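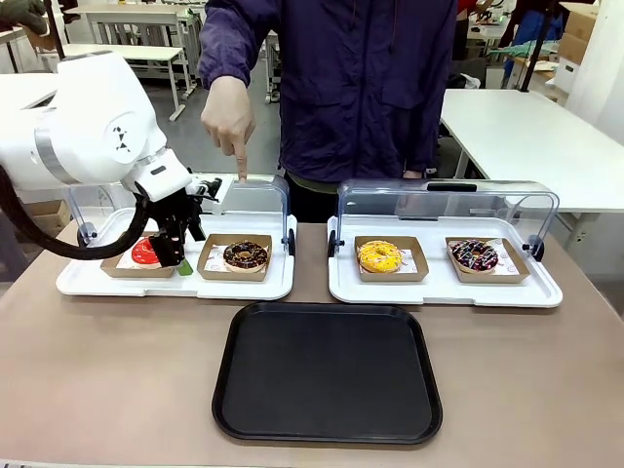 Tiko é um projeto estudantil de robótica de serviço desenvolvido no clube de automação da escola técnica Mahama. Consiste num braço robótico comercial, com pinça de dois dedos, programado pelos alunos para servir donuts a partir de tabuleiros com tampa transparente. É também o nome da única prova do concurso interno do clube, o que tem gerado uma confusão que os estatutos não ajudam a resolver.

História

O projeto nasceu em outubro, por proposta de Tamsin Benavides, então aluna do segundo ano, que pretendia um exercício de preensão com objetos deformáveis. A primeira versão usava esponjas de cozinha. A passagem aos donuts foi aprovada numa reunião invulgarmente concorrida. Mohcine Ait Ali escreveu o controlador da pinça, e Dela Issahaku ficou com a calibração, tarefa que consta da ata como «temporária» e que ainda desempenha.

Funcionamento

O visitante aponta para o donut pretendido e um operador introduz o pedido no programa. O braço deve retirar a peça da sua barquete de papel e pousá-la no tabuleiro de serviço, preto, colocado à frente dos expositores. A força de aperto é definida por tipo de cobertura. O glacé liso é considerado o caso fácil; os granulados têm uma secção própria no manual, redigida num tom bastante mais pessoal do que as restantes.

Concurso

Cada equipa dispõe de 45 minutos de preparação e de 60 segundos por entrega. A pontuação máxima é de 30 pontos, com descontos por cobertura danificada, queda ou contacto com a tampa. O regulamento proíbe comer as peças antes da contagem — disposição acrescentada após a primeira edição. O júri foi presidido por Fionnuala Mac Giolla, professora de mecânica, que anulou um recurso sobre a definição de «migalha».

Receção

O boletim escolar Tokatbridge, em texto de 11/6/25, classificou o Tiko como «a forma mais demorada de lanchar no concelho». O clube reproduziu a frase no cartaz seguinte.

Ver também

Nanano (braço didático do mesmo clube)
Preensão robótica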